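Notebook, box task with two hand grippers
February 2018
Written by Milagros Pascual, for me and for Aurelio

Goal of this entry: write down how we show the box task by hand, before I forget the details. The policy for Stasum must learn to take small household things out of an open cardboard box and put them back in. The old demonstrations from Ibarra were all made on a hard table. Now the box is on a bed, and the soft ground changes more than I expected.

What I noticed until now:

The box is not stable on the duvet. When one finger pushes the wall, the whole box turns a little and the cloth makes new folds. Aurelio wants to fix it with a board under it. I prefer to leave it, the people who will use Wanel have beds too. We did not agree yet.
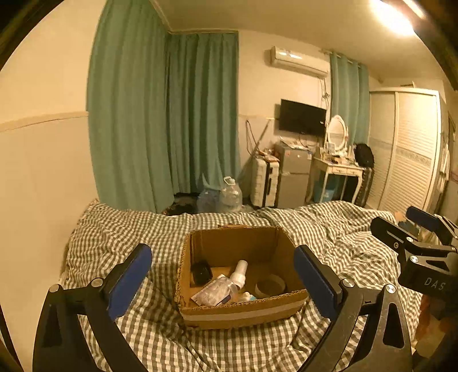 I also changed how I hold my arms. In the first takes I came into the box with both grippers together and the two hands disturbed each other at the opening. Now one hand waits outside, over the bedding, and the other goes in. It is slower, but the path is clean and I can repeat it.

The white bottle is the most difficult object for me. It lies diagonally, so I have to turn my wrist before I go down, and not when I am already between the walls. If I turn late, the finger touches the cardboard. Takes with this contact I mark with "c" in the log and I do not delete them. Maybe Aurelio will want them for the recovery part.

The clear plastic package is a different problem. The pads can close on it well, but from the camera it is hard to know where the plastic finishes. Please approach it slowly and with the fingers wide open.

Numbers for the log: 92 takes saved in this session, 13 marked "c". The total for the task is now 2,005. The server in Feltevbridge has everything except the last 20, these are still on my laptop.
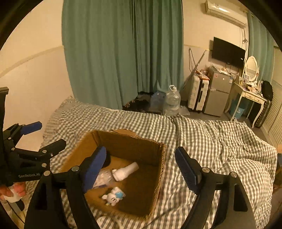
To do before March

- Copy the last 20 takes to Feltevbridge and check the time stamps of left and right hand.
- Decide about the board (Aurelio and me).
- Record the return part, object from the bed into the box. Until now we have much more of taking out.
- Try with the left hand first. I always start with the right and the policy will copy my habit.
- Ask Ibarra if they cut the waiting time at the beginning of each take. I did not cut it.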